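Cuaderno de taller, mayo
Encimeras de haya, ensayo de acabados (Purkent)

9:40. Retomo el ensayo donde quedó. Las probetas de la serie K llevan ya las dos manos de aceite duro Kerkitz y la serie M las dos de cera al agua Mbeki. Ambas series salen del mismo lote de tablero alistonado, encolado en D3 y lijado a grano 150 antes de la primera mano. Entre manos, lijado ligero a 240 en la dirección de la veta, aspirado y paño seco. No se humedeció la superficie para levantar el repelo, cosa que ahora lamento en la serie M: la cera al agua lo levantó por su cuenta y el tacto después de la primera mano era áspero en toda la cara.

Peso de la probeta K de referencia antes de aceitar: 652 g. Se anota aquí porque en la hoja de la balanza quedó tachado y no se lee bien. Las demás están en la hoja.

Condiciones del local: calefacción apagada, portón cerrado. El higrómetro de pared y el portátil no coinciden. Me fío del portátil, que se comprobó con la sal saturada. Hay que recolocar el de pared, está demasiado cerca de la salida del extractor y marca bajo cada vez que se enciende.

10:30. Ensayo de mancha. Café, vinagre de vino, aceite de oliva y agua destilada, bajo vidrio de reloj. Una gota de cada en la mitad izquierda de la probeta, lectura a 2 horas; la mitad derecha se reserva para la lectura larga, a 8 horas. Xiomara Kincaid prefiere poner los cuatro líquidos en cruz para que no se toquen los cercos. Lo dejo en fila: con la veta corriendo a lo largo, el cerco del agua se estira siempre en el mismo sentido y la comparación entre probetas sale más limpia.

Nota sobre los cantos. La testa absorbe mucho más que la cara y en la serie K pidió producto de nuevo a los pocos minutos. Se repasó con muñequilla hasta que dejó de mate. En M no se pudo hacer igual: la cera empieza a tirar enseguida y el repaso deja marca de solape. Para la próxima tanda, testas primero y cara después, en las dos series.

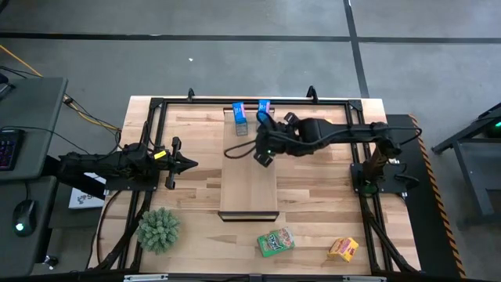

12:35. Lectura corta de manchas.
K, café: sin cerco visible con luz rasante. Ligera pérdida de brillo.
K, vinagre: sin cambio.
K, aceite: oscurecimiento leve, difuso, sin borde.
K, agua: sin cambio.
M, café: cerco fino, completo. No sale con paño húmedo.
M, vinagre: cerco parcial, superficie blanda a la uña.
M, aceite: mancha definida.
M, agua: cerco blanquecino y repelo levantado.

El resultado del vinagre en M no me convence. La cera podía no estar curada del todo; la ficha de Mbeki habla de secado al tacto, pero no da plazo de curado completo. Repetir con una probeta que haya reposado más tiempo antes de sacar nada en claro. De momento no se descarta el producto.

13:10. Deformación. Regla metálica a través de la cara, galgas debajo. Las probetas aceitadas por una sola cara abarquillan hacia el lado sin tratar, como se esperaba. Las tratadas por ambas caras no dejan pasar la galga fina. Queda confirmado que la cara inferior se trata siempre, aunque el cliente no la vea, y con el mismo número de manos. Lo paso a la hoja de procedimiento de Zendden, que todavía pone "cara inferior opcional".

Sobre la fijación al bastidor: taladro rasgado en sentido transversal y tornillo con arandela ancha, sin apretar a tope. El taladro redondo ajustado del pedido anterior no dejaba mover la madera y de ahí venía la fenda de la junta central. Xiomara propone además un solo punto fijo en el centro, con todos los demás rasgados. Estoy de acuerdo. Falta decidir la longitud del rasgado, que depende del ancho de cada encimera y no puede ir como cota única en el plano.

15:20. Consumo de aceite. La primera mano gasta bastante más que la segunda, y la diferencia entre aplicar con rodillo de espuma o con espátula y almohadilla se nota más en la retirada del sobrante que en el gasto. Con rodillo queda exceso en los poros y rezuma al rato. Espátula para las caras, muñequilla para testas y aristas.

Trapos usados, extendidos en la rejilla exterior. Hoy había dos hechos una bola en el cubo de serrín. Riesgo de autocombustión; los he sacado y he mojado el resto.

Pendiente:
Lectura larga de manchas al cierre (Xiomara).
Pedir abrasivo de 240, quedan pocos discos.
Preguntar a Mbeki por el plazo de curado.
Corregir la hoja de Zendden, apartado de cara inferior y apartado de fijaciones.
Mover el higrómetro de pared.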